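Home Explore Notifications Lists Log in
Search posts, people, tags
Last updated January 14, 2023

Lise Hiebert
OK, I've had the Drulel kitchen kit running for a while now and people keep asking, so thread time. Short version — I like it, with complaints.

2/ What you get from Zakon is the arm, the gripper, a controller and the Drulel software. I paid for the Flumard wrist as an add-on. If you're only moving light stuff you could skip it, I think.

3/ Setup took me two evenings. The first evening was all cables. The manual has 100 pages and the part about routing the gripper cable is on the very last one, so please start there!

4/ My brother Clifford Hiebert did the calibration and was way more patient than me. You teach it the corners of your work area, then the height of the counter, then you do the whole thing again when you bump the base (I bumped the base).

5/ The software is the best part for me. You drag a block, you name a spot, you hit run. There's also a log of every move, and mine was at 776 this morning with two emergency stops in it. Both were me being jumpy.

6/ Complaints! The default grip is too strong for anything soft. I turned it down to 35 and left it there. Also the fan noise. Also the app logs me out constantly and forgets my named spots when it does, which made me say things to a tablet.

7/ I looked at the Tarigan kit back in August too. Nicer app, and the grip sliders make more sense, but the wrist costs more than 300 extra and you can't buy it later. That settled it for me.

8/ Bowls are what I've been working on this week. Coming straight down over the rim is the approach I like best so far, and I'm still fiddling with the speed for the last little bit.
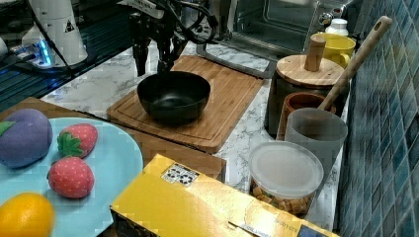

9/ Can you use the Drulel software with a different gripper? Only if it's on the supported list in the settings menu, and you have to run the grip calibration over again after you swap.

10/ Support has been decent, by the way. I wrote in about the logouts and got a real reply the next day (no fix yet, but they asked for my log file and sounded interested).

11/ Next up is mugs, handles and all. Clifford wants to try the Flumard wrist at a steeper angle and I'll post the settings once we have some I'd trust.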